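How to clear level 20 in Firier

Reading time: 2 minutes

Firier is a small block puzzle from Hundico. Many players stop at level 20, so I write my method step by step.

First, do not touch the red blocks. Push the left column down two times, then wait until the timer shows an even number.

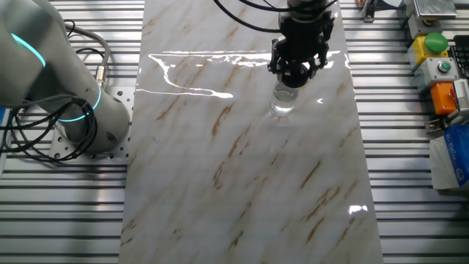
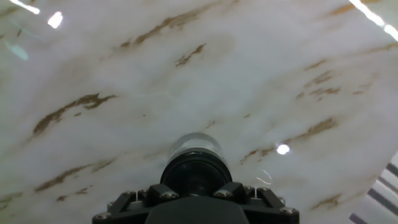

Now you must build the bridge – this is the part where most people lose. Choose the "Marble" background in the options, because the default one is too dark for the gray blocks. I mean a pale stone with brown veins. Drop the long block last. With this order I got 3481 points; before, my best was 2150.

Comments

Leltent: Thank you, the bridge worked on my second try.

Kandasamy: Does it work in the old version too? My timer has no numbers.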